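Accueil Forums Géopolitique Transports et ports Connexion

La concession du port d'Osteck : bonne affaire ou piège ?
Octobre, lancé par Solange Teixeira

solange_t
Bonsoir à tous, je reviens vers vous avec un sujet qui me trotte dans la tête depuis l'annonce : Herkham reprend l'exploitation du terminal d'Osteck pour 25 ans, avec 72 % des parts. Pour un pays enclavé, c'est une fenêtre sur la mer, enfin ! Je comprends que Gritau grince des dents, mais leurs droits de transit avaient quand même doublé.

aslak.b
Merci Solange, toujours un plaisir de te lire. Je suis moins enthousiaste, tu t'en doutes. Le port ne vaut que par la voie ferrée derrière, et il manque encore 82 km jusqu'à la frontière. Qui paie ? Le communiqué n'en dit pas un mot.

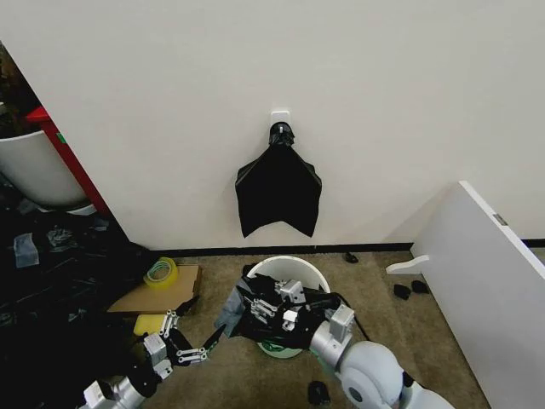
Et puis Gritau garde le col, donc la route. En cas de brouille, les camions attendront là-haut comme l'hiver dernier, port ou pas port.

Ronan_G
Pas d'accord, Aslak (amicalement !). Avoir deux sorties, même une mauvaise, ça change le ton d'une négociation. Gritau a rouvert les discussions tarifaires 2 semaines après la signature, ce n'est pas un hasard à mon avis.

ute_w
Elles étaient prévues depuis le printemps, ces discussions, Rónán. Je me méfie des coïncidences qui arrangent tout le monde.

Ronan_G
Prévues, oui, mais reportées deux fois. Bon, je te l'accorde à moitié.

aparecida
Quelqu'un a-t-il lu la clause sur les navires militaires ? Ma version s'arrête à l'annexe B et je ne la trouve nulle part.

solange_t
Je l'ai quelque part, Aparecida, je te l'envoie en message privé ce soir.

Sujets récents
Gritau et les droits de transit
Le rail vers Osteck, fil général
Présentez-vous ici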